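# About Skevine

Skevine is an independent record label and small publishing house for guitar music, home recordings and songs that have not found a place elsewhere. We release records on vinyl, cassette and download, administer the songwriting rights of the artists who ask us to, and keep every title in our catalog available for as long as its maker wishes it to be.

The label was established by King-fai Kuo and Nyokabi Simiyu, who had played together in the band Barbier. When Barbier stopped performing, its members were left with a finished album and no company willing to issue it. They pressed 774 copies under a name chosen for the purpose. Other musicians wrote to ask how it had been done, and several of those letters led to releases of their own.

## What We Release

Our catalog stands at 69 titles. Most are first or second albums by songwriters and small groups. The remainder are reissues of records that went out of print before they reached many listeners, together with a short series of live recordings made in rooms without a stage.

We do not work within a single style. The artists on Skevine include a choir director who writes for twelve-string guitar, a trio that records only to cassette, and Gralberg, whose album *The Orchard Line* remains our best-selling title, with 3331 copies sold on vinyl. What we listen for is the song itself, and whether the person who wrote it has a clear idea of how it ought to be heard.

Demo recordings are welcome at all times of the year. They are heard in full by both founders, and a written answer is sent whether or not we are able to offer a release. Because the label is small, that answer may take several months. Rough recordings are treated exactly as finished ones are. Several albums in the catalog contain the original demo take of at least one song, left as it arrived.

## How We Work with Artists

Skevine signs agreements for one record at a time. An artist who wishes to make the next record with another company is free to do so, and some have. Master recordings remain the property of the artist and are licensed to us for a fixed term. Once the costs of manufacturing and mastering have been recovered, net income is divided equally between artist and label.

Statements are issued twice a year. They list each format separately and show all deductions, including postage and promotional copies. Any artist may ask to see the invoices behind a statement and will be sent them.

We do not ask for a share of concert income or of merchandise that artists produce themselves. Where an artist would like the label to produce merchandise, the design is approved in writing before an order is placed, and the artist may buy stock at cost for sale on tour.

## Drellel, Our Publishing Arm

Songwriters may place their work with Drellel, the publishing company we opened in response to requests from within the catalog. Drellel registers compositions, collects royalties and answers licensing inquiries from film, radio and theater. It also represents a number of writers who do not record for Skevine and have no plans to.

A separate agreement applies, and no artist is required to sign with Drellel in order to release a record. Requests for use in advertising are always referred to the writer. A refusal is final, and we do not return to the writer with a second offer from the same company.

## Sound, Sleeves and Packaging

Each album is mastered separately for vinyl and for digital release. Artists receive test pressings and are asked to play them on their own equipment before approval. We have rejected pressings at this stage and will do so again, even when it moves a release date.

Sleeves are printed on uncoated card, and lyrics are included wherever the writer agrees. Recording credits name everyone who took part — players, engineers, arrangers and the owners of borrowed instruments. Corrections are made on the next printing and, in the meantime, on the album's page on this site.

## The October Evenings

Every October the label presents 2 evenings of music by artists from the catalog and by guests who have no connection with it. Performances are seated and acoustic wherever the repertoire allows. Sets are kept to forty minutes, with a long interval, and recordings are made only with the consent of all performers.

The program is published on this site once it has been confirmed. Subscribers to our printed newsletter receive it by mail at the same time.

## Contact

General letters, demo recordings and licensing inquiries may be sent through the contact form. Please mark publishing matters for the attention of Drellel. Shops wishing to stock our records can order from us directly, on the same terms regardless of size.

This page was last revised on Feb 25, 2026.

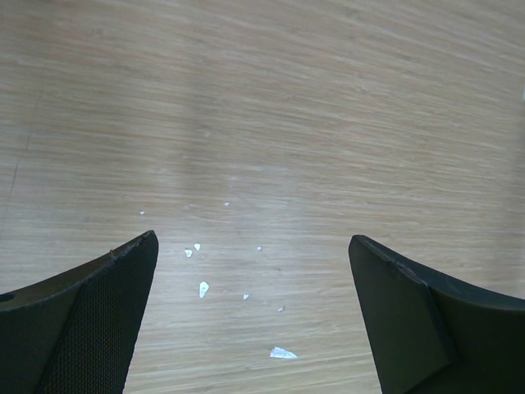
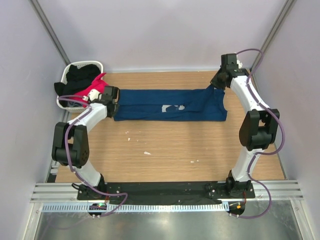 ## Comments

**Odile:** I bought the Barbier album at a show years ago and wore out the first side. Is there any chance of the live recordings coming out on cassette as well? My turntable is in storage and I would gladly order the whole series. I was also pleased to read that the lyrics are printed, as I had two lines of the opening song wrong until I saw the sleeve.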